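手持夹爪采集的数据训出来的策略，换个房间就不行了，是方法问题还是数据问题？

分类：机器人学习 / 模仿学习 / 数据采集
标签：手持夹爪，柔性物体，泛化，消融实验
浏览 2000　回答 3　状态：已采纳

提问

先交代背景。课题是床面整理，分两个子任务：一个是把床上的小件拿起来放进收纳盒，一个是把布料（毯子、大毛巾之类）拎起来搭到床边。采集用手持夹爪，腕部鱼眼相机，位姿靠 VR 那一套追踪，没有遥操作。方法基本照着 Silcombe 那条路线走：扩散策略，观测只用腕部图像加夹爪开合宽度，动作是相对位姿，预测一段执行一段。

数据一共采了 200 条，全部在同一张床上，由我一个人采完。采到后面我闭着眼睛都能夹，这一点后来证明不是优点。

结果如下：
原房间，原床，小件任务：成功率能看，导师点了头。
原房间，原床，布料任务：勉强能看，导师没说话。
隔壁房间，另一张床，小件任务：夹爪很自信地伸向床垫上一块什么都没有的地方，合上，抬起来，放进收纳盒，动作流畅，姿态优雅，盒子里是空气。
隔壁房间，另一张床，布料任务：原地抖。

我试过的：
1. 换更大的视觉编码器，空气夹得更稳了。
2. 加颜色抖动和随机裁剪，没看出区别。
3. 把训练轮数翻倍，原房间更好，隔壁房间更差。
4. 用 Cikel 的在线榜单上那个预训练权重做初始化，略有改善，但我跑了两个种子，一个改善一个没改善，所以这句话等于没说。

我的疑问是：这种情况继续堆数据有用吗？还是相对位姿这套表示本身在鱼眼视角下就不牢靠，应该换成带第三人称相机的方案？十一月要交中期报告，我需要在两条路里选一条，最好选那条不用重新采数据的。

补充一：有人私信问推理延迟，已经做过补偿，不是这个问题。
补充二：有人私信问我是不是忘了标定，标了，标了三遍，三遍结果一样，第四遍我拒绝。

回答一（已采纳，赞同 14）

最后一句我先回答：没有那条路。不用重新采数据的方案只存在于中期报告的“下一步计划”里。

你的四条尝试全在动模型，而你自己在背景里已经把病因写出来了：一张床，一个人。200 条听着不少，对策略来说它见过的世界只有一个。训练轮数翻倍以后原房间变好、隔壁变差，这是教科书式的过拟合，跟相对位姿没有多大关系。

我们组做过一个很接近的实验，任务也是床面加布料。当时的问法是：采集总条数固定，把它摊到不同数量的“环境”上，泛化会怎么变。环境的定义很土，换房间算，换床单算，把床上的杂物全部换一遍也算。总条数始终是 200，分别摊到一个、两个、四个和 7 个环境上，每组三个种子，在没见过的房间里测。

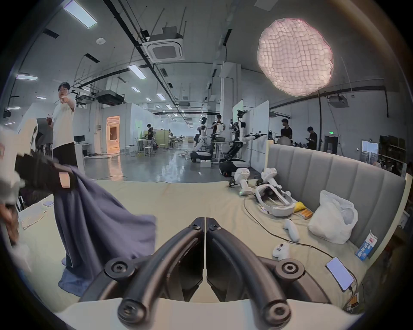 先说变量控制，这部分最容易糊弄过去。杂物我们没有刻意摆漂亮，手机、VR 头显、手柄、电池、鼓鼓囊囊的白塑料袋，靠着床头放的纸盒，该怎么乱就怎么乱，细黑线也任它在床上绕。做布料的时候背景更不讲究，那块灰蓝色的大布一拎起来，后面站着个端着饮料、伸着胳膊朝床这边比划的人，再往后是一屋子机器人和低头看手机的人。第一版协议里我写过“采集时背景保持整洁，无关人员离开画面”，后来删了。删的理由说出来不太体面：执行不下去。删完之后新房间的成功率反而上去了，于是论文里这一条改名叫“自然背景多样性”，读起来像是我们设计的。

结论按可信程度从高到低写：

一，总条数不变，环境数从一个加到四个，新房间的小件成功率涨得非常明显，三个种子方向一致。从四个加到 7 个还在涨，但涨幅已经跟种子间的波动差不多大，我不敢替它说话。

二，原房间的成功率会掉一点。提前跟导师打招呼，不然组会上他只看得见这一列。

三，布料任务受益比小件小得多。原因我们没有完全搞清楚，我倾向于认为布料的难点在抓取点的选择，同一块布每次皱得都不一样，换房间带来的多样性补不上这个。后来我们在采集前随手把布揉一遍再扔上去，比换房间管用。揉布的手法没有写进论文，审稿人也没有问。

四，换采集人有用，但有个坑。两个人夹取习惯差太多的时候，比如一个喜欢从上往下，一个喜欢从侧面铲，条数又少，策略会在中间犹豫。你那个“原地抖”很可能有别的来源，不过加人以后要是抖得更厉害，先往这儿查。

关于抖，给你一个很便宜的排查办法：把隔壁房间跑出来的腕部视频存下来，离线一段一段喂给策略，每个观测采样十几次动作，画在一起看。如果散成两簇，是多峰之间来回切换，把执行的那段加长一点通常能缓解。如果散成一团，那就是它根本没见过这种画面，别调参了，去采。

至于夹空气，我猜是你收纳盒和床的相对位置从来没换过。腕部相机看得到床沿和床头，策略很容易学成“看见床头的这个角度，就往左下走”。验证方法：回到原房间，把小件全部拿走，只留空床，跑一次。它要是照样伸手去夹，案子就结了。

第三人称相机先别加。我们加过一版，原房间漂亮得不得了，换房间以后掉得比只用腕部的还惨，因为它把整个屋子都背下来了。

回答一下面的评论

提问者：刚跑了空床测试。它夹了。每一次都夹了，夹完还认真放进盒子。

答主：恭喜，至少原因找到了。

提问者：那我原房间的成功率是不是也有水分……

答主：有。把物体位置随机化之后重测一遍，做好心理准备，挑个导师出差的日子。

路过：请问你们换环境的时候，夹爪上的追踪要重新初始化吗？

答主：要。每换一个房间重新建一次图，再固定走一圈做检查。头一次我们偷懒没做，有一整个房间的轨迹高度都是偏的，策略训出来悬在床垫上方做法事。

路过：相机的畸变你们去不去？

答主：不去，直接喂原图。去了以后边缘裁得太狠，布的下摆经常就没了。有人主张去，我们的对比里差别不大，选省事的。

回答二（赞同 7）

楼上说得差不多了，补充一点不同意见。

“环境数比条数重要”这个说法，在每个环境内条数过少时不成立。我们用 Minami 平台复现类似设置，任务是桌面抽屉，环境摊得很散，每个环境只剩几条，结果新环境和原环境一起变差，很公平。所以中间有个合适的区间，跟任务难度有关，没有通用数字。楼上停在 7 个没有继续往外摊，刚好没撞上，也算运气。

另外提醒题主，测试协议要先定死再开始采新数据。初始位置写清楚，什么算成功写清楚，布料尤其要写清楚。“搭到床边”是搭上去一个角算，还是一半以上算？我见过同一段视频两个人打分，一个打成功一个打失败，两个人都是作者。我们后来的办法是打分的人不知道视频来自哪个模型，顺序打乱。成功率集体下降，曲线倒是第一次变平滑了。

还有，两个种子不够，三个也只是勉强。题主第四条自我批评得很到位，建议原文放进中期报告。

追问里有人提到能不能用图像生成做背景替换来代替换房间，我们试过，对小件有一些帮助，对布料帮倒忙，布的边缘被抠得像狗啃的，策略于是学会了找狗啃的边。

回答三（赞同 0）

建议直接买 Tutex 的数据包，里面什么房间都有，导进去训练就好了，不用这么麻烦。我没有用过，但是看介绍很全。

　　评论（提问者）：夹爪型号对不上，指尖形状也不一样，能直接混着训吗？
　　评论（答主）：应该可以吧，归一化一下。
　　评论（路过）：归一化什么？
　　评论（答主）：都归一化一下。

提问者更新

按回答一的思路重新采了，总条数没变，四个环境，每次采之前揉布，收纳盒的位置也挪。隔壁房间的小件现在能夹到东西了，偶尔夹到的还是正确的那个。空床测试时它会在床上方停住，不再往下伸，看上去有点茫然，我觉得这个反应比以前合理。

布料还是抖，不过抖的幅度小了。离线采样画出来是两簇，一簇去抓近处的角，一簇去抓中间鼓起来的褶。执行段加长以后，五次里能成个两三次，测得太少，先不下结论。

原房间的数字掉了一截，导师果然只看了那一列。盲打分的协议已经写好，打分的人还没找到，实验室里的人都说自己很忙。

第三人称相机的支架已经买了，退不掉，现在用来挂毛巾。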